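**Turno vs. Kinoshita wrist camera for thin, floppy stuff (paper, leaflets, cloth)**

**gripperfan_ohio** wrote:

OK, I finally have both wrist cameras on the same arm and I am having way too much fun! Quick background for anyone who missed my August thread: I'm trying to get a two-finger gripper to pick up a single sheet or a folded leaflet off a soft surface. Boxes and cups went fine months ago. Paper is a whole different animal.

The setup:

- Werkbridge arm controller, stock firmware
- Turno parallel gripper, 4 mm fingertip pads (the soft ones)
- Camera A: Turno wrist cam
- Camera B: Kinoshita wrist cam, the wider one

I ran 200 picks with each camera on a hard tabletop first. The Kinoshita won pretty easily there. It sees the whole sheet at pick height, so the arm doesn't have to back off and look again. Then I moved to a blanket and the gap closed up a lot, and on glossy paper the Turno came out ahead. I did NOT expect that. I think its smaller view means fewer shiny patches confusing the edge finder, but that's a guess.

Has anyone tried either one on a bed or a couch cushion?

---

**mill_and_solder** wrote:

Nice work, and thanks for running a real number of picks instead of five and a victory lap.

I have to push back on the camera thing though. My money is on the fingers. On a soft surface the bottom finger sinks in and shoves the paper along before it ever gets underneath. You could hang the best camera in the world on that wrist and it would just give you a sharper view of the miss. Did you log how many failures had a good edge estimate?

---

**gripperfan_ohio** wrote:

Ooh, good question. I logged the estimate for every pick but haven't split it out that way. Give me tonight.

---

**tealservo** wrote:

Team Kinoshita here, and I'll die on this hill :) The wide view matters most when things overlap. With one sheet on a blanket, sure, call it a tie. Put down a pile of leaflets where one covers half of another and the narrow camera can't tell which edge belongs to what.

Also, what exposure are you using? Auto exposure on the Kinoshita is awful over white fabric. It darkens everything else to save the white. Lock it and rerun your glossy set before you hand that one to Turno.

---

**gripperfan_ohio** wrote:

It was on auto. Dang. OK, rerunning with it locked.

And @mill_and_solder, you were closer than I wanted you to be. On the blanket, well over half of my failures had a perfectly fine edge estimate. The finger just plowed the sheet. So the camera explains the rest, and the rest is still a lot of misses!

---

**pinchpoint** wrote:

Has anyone here tried the Molunthorpe fingertips? They have a thin flexible lip on one side, sort of a fingernail. I swapped them onto my Turno gripper and kept everything else the same. They slide under a folded leaflet really nicely on felt. On loose cloth they sometimes grab the cloth too, and then you've picked up a leaflet and a blanket.

The other trick I like is copying how people do it with two hands. One hand holds the paper flat and the other lifts a corner. I've been collecting reference shots from head height to work out where the holding hand should go, and I keep coming back to this one:

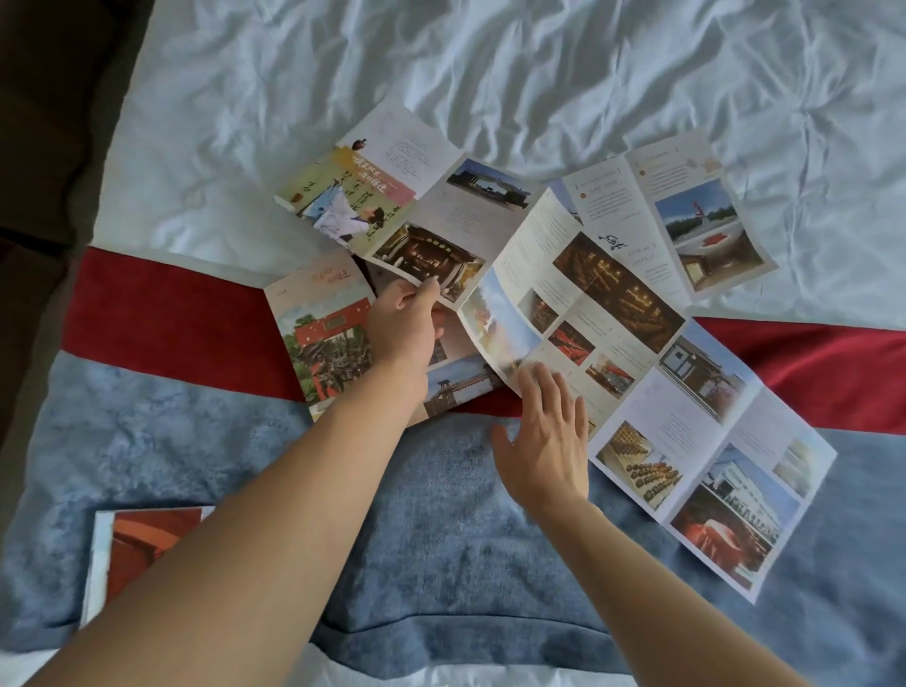
*Left hand pinching up a page corner, right fingertips flat on the big unfolded brochure.*

Look at the contact on the right hand. Fingertips flat on the middle of the sheet, where a second arm could reach with a dumb rubber pad and no gripper at all. The surfaces are also about as mean as it gets for a camera: rumpled white sheet, red runner, blue velvet, with the brochure running from the red onto the blue. If your edge finder can handle that, it can handle my workbench.

---

**tealservo** wrote:

That is a fantastic test layout. Leaflets overlapping on the left, too, so it's my pile argument in one shot. And the velvet has those lighter and darker patches, which I bet would give a plain brightness threshold fits.

---

**mill_and_solder** wrote:

I like the two-contact idea a lot, but a second arm for one leaflet is a big jump in cost and wiring. I'd try a spring-loaded foot on the same wrist first. Press down, then pinch. The pinch point and the hold point would be much closer together than they are in your picture, and that might not work on a big sheet, but for small folded stuff I'd bet on it.

---

**pinchpoint** wrote:

Disagree on the foot, at least for anything unfolded. Hold too near the corner and the paper buckles right at the fingers. I tried it with a foam block and a lot of tape. Distance is your friend. For small folded leaflets, yeah, go for it.

---

**gripperfan_ohio** wrote:

I love this thread. Locked exposure results: the Kinoshita now matches the Turno on glossy paper over the blanket, so @tealservo gets that point. I've ordered the Molunthorpe tips and I'm printing a spring foot while I wait. Next round is a bedsheet with a couple of different fabrics over it and overlapping brochures, both cameras, exposure locked, old tips against new tips.

@pinchpoint, which way did you face the lip, toward the wrist camera or away from it?

---

**pinchpoint** wrote:

Away. Facing the camera it hid the paper edge for the last bit of the approach. Slow your closing speed down too, the stock setting flicks the corner.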